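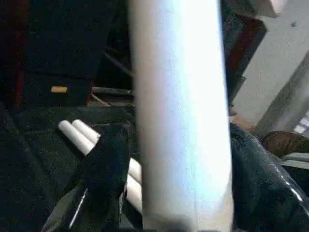 5. Setting Up a Fundraising Event

This section covers dinners, receptions, and other ticketed events run through the Stekness campaign office system. For town halls and open meetings with no ticket price, use the Public Event form instead.

You need Event Manager rights or higher. If the Events tab is missing from your left-hand menu, ask your office administrator to change your role.

Before you start

Have the following ready:
- The name of the committee receiving the money, spelled the way it appears on your registration
- The disclaimer wording your counsel or compliance officer has approved
- Ticket levels and prices
- The venue address and the start time, including time zone

Create the event

1. Open Events and click New Event. Choose Fundraiser from the list of types. The type can't be changed after the first ticket is sold.

2. Enter the event name. This name is printed on receipts, so leave out internal notes such as "DRAFT" or "June version."

3. Under Receiving Committee, pick one committee. If the event is held jointly, select Joint Event and enter the share that goes to each committee. The shares must add up to 100 percent or the form will not save.

4. Paste the approved disclaimer into the Disclaimer box. Stekness shows it at the bottom of the event page and on every confirmation email.

5. Click Save as Draft.

Caution: Stekness does not write or check disclaimer text. Rules differ between federal, state, and local races. Do not copy the disclaimer from another campaign's page.

Add ticket levels

1. In the draft, open the Tickets panel and click Add Level.

2. Enter a name, a price, and the number of seats. For a table package, set Seats per Ticket to the number of guests the buyer may bring.

3. Enter the fair market value of the meal or entertainment if your compliance officer tracks it. Otherwise leave the field blank.

4. Repeat for each level. You can have up to 7 levels on one event. Drag them into the order you want on the page.

Note: Complimentary tickets for speakers, award recipients, and press should be set up as a separate level with the Hidden box checked. Hidden levels get their own link and never show on the public page.
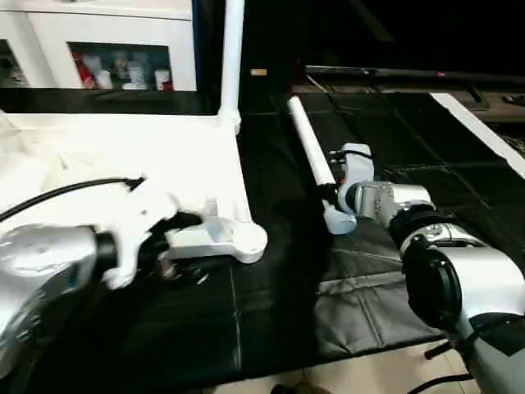

Set contribution limits

1. Open Settings, then Limits, and select the election the money is for (primary, general, or special).

2. Type in the limit that applies to individual donors. Check it against the current figure from your filing agency.

3. Choose what happens when a donor goes over. Hold for Review keeps the payment pending for 5 business days. Decline stops the payment at checkout.

Limits are checked against everything recorded for that donor in Stekness. Paper checks that have not been entered yet are not counted. If your office uses the Povwood import tool for checks, run the import before you open ticket sales.

Publish and test

1. Click Preview and read the page on both a computer and a phone.

2. Buy one ticket in Test Mode. Confirm that the receipt shows the right committee name and disclaimer.

3. Turn Test Mode off and click Publish. The page goes live in some 3 minutes.

Caution: Test purchases left in the system will appear in your donor report. Delete them under Events > Transactions > Test before publishing.

Guest list and check-in

The guest list fills in as tickets are sold. Table buyers get an email asking for the names, employers, and occupations of their guests. A reminder goes out 6 days before the event to anyone who has not answered.

To print badges, open Guest List and click Export. The Stodetti template fits most standard badge sheets. Walk-up guests can be added at the door from any tablet signed in with a Check-in role.

For reporting after the event, see Section 6.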